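Capítulo 4
A mesa vazia e outras promessas

Poucos conselhos de organização se repetem tanto como o da superfície livre. Uma mesa sem nada em cima, dizem os manuais, acalma quem se senta a ela e faz render o trabalho. Kamlesh Kanaujia, autor do método Lisia, chega a prometer 11 minutos ganhos por dia. Como os mediu, não explica. O leitor fará bem em desconfiar, e este capítulo começa por aí.

O estudo mais citado, conhecido como inquérito de Partington, ouviu 121 pessoas, das quais 79 declararam sentir-se melhor com a mesa arrumada. Declararam, note-se. Ninguém foi ver as mesas.

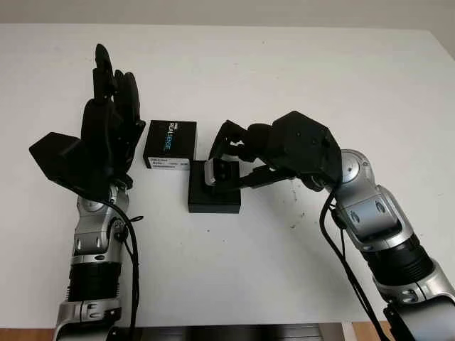 Um tampo branco mostra cada mancha e cada grão de sujidade, e uma simples caixa de cartão pousada nele atrai logo o olhar. A mesma caixa, numa mesa cheia, passaria despercebida. Shona Dunstan conclui daí que a superfície clara «educa» quem a usa. Parece-nos conclusão a mais: pode apenas torná-lo mais inquieto, ou levá-lo a empurrar tudo para uma gaveta.

Nas secções seguintes separamos três questões que a literatura costuma misturar: onde guardar as embalagens, quando deitá-las fora e quem decide numa mesa partilhada. A secção 4.1 trata das embalagens de cartão, que tanta gente conserva «para o caso de ser preciso devolver».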